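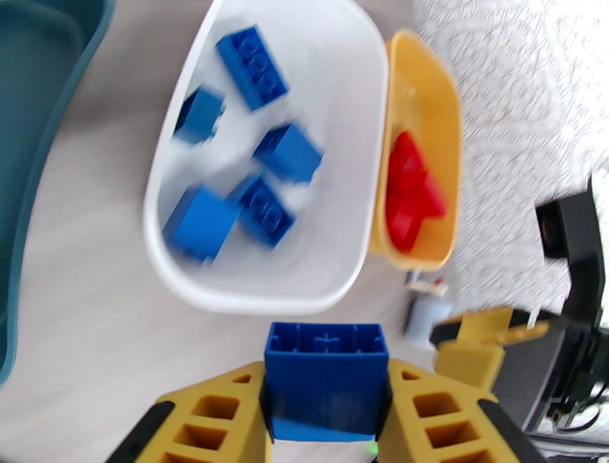 How to compare two sets of gripper fingers with toy bricks

14 comments | 36 shares

Most finger comparisons I read use a foam cube, and almost any finger can pick up a foam cube. Hard plastic bricks are a better test. They are small and slick on the sides, and they sit at odd angles once they are dropped in a bowl.

What you need

One or two arms, the finger sets you want to compare, a wrist camera, a fixed camera over the table, a handful of building bricks of one color, and a few open containers. We ran the Clamex fingers against a printed lattice pair that Huiling Zheng drew up for us. The lattice ones bend a little along their length, so they need their own settings.

Step 1. Set the closing force

Start low. Close on a single brick held in your hand, then tug it. Raise the force until the brick stays put, and write down the value. Do this again for the other fingers. Do not copy the number across. On our Prudlow controller the lattice pair wanted a setting of 700 and the Clamex pair wanted less.

Step 2. Check the wrist view

Close the fingers on a brick and look at the wrist camera picture. You should be able to see both fingertips and the brick between them. If one finger hides the brick, tilt the camera bracket before you record anything. Some smear while the arm is moving is normal. If the picture is still smeared after the arm stops, shorten the exposure.

Step 3. Lay out the table

Keep the containers toward the back and leave the middle clear enough for the fingers to come straight down. With two arms, make sure each one can reach the bricks without crossing the other -- Joaquim Cunha marks the limit in software, I just park one arm when I'm in a hurry.
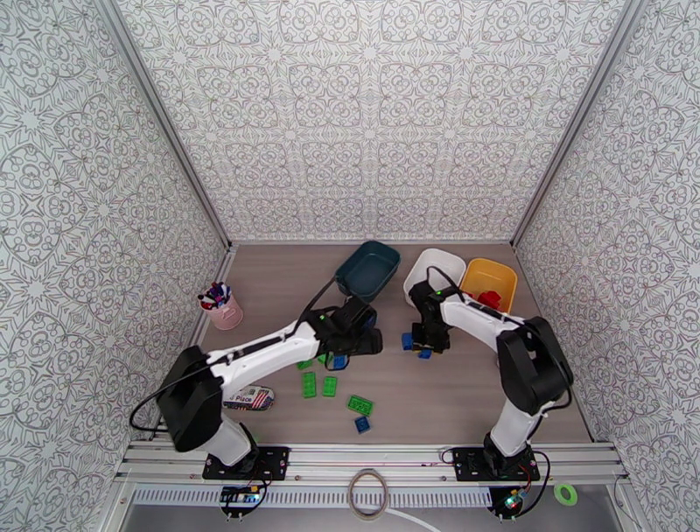

Both grippers pointed down over the table, the left one holding a blue brick. Bins are along the back.

Step 4. Run the picks

Do 100 picks per finger set, table first and then bowl. Score each one as held, slipped or missed. A brick that drops on the way to the bin is a slip, even if it lands in the bin.

Step 5. Swap and repeat

Change the fingers, home the gripper again, and go back to step 1. Check the finger screws after the swap -- ours had worked loose by step 4 the first time and I had to throw out that run.

Keep the table picks and bowl picks in separate columns. The bowl wall gets in the way of wide fingers, and you won't see that in a combined score.

2 people saved this page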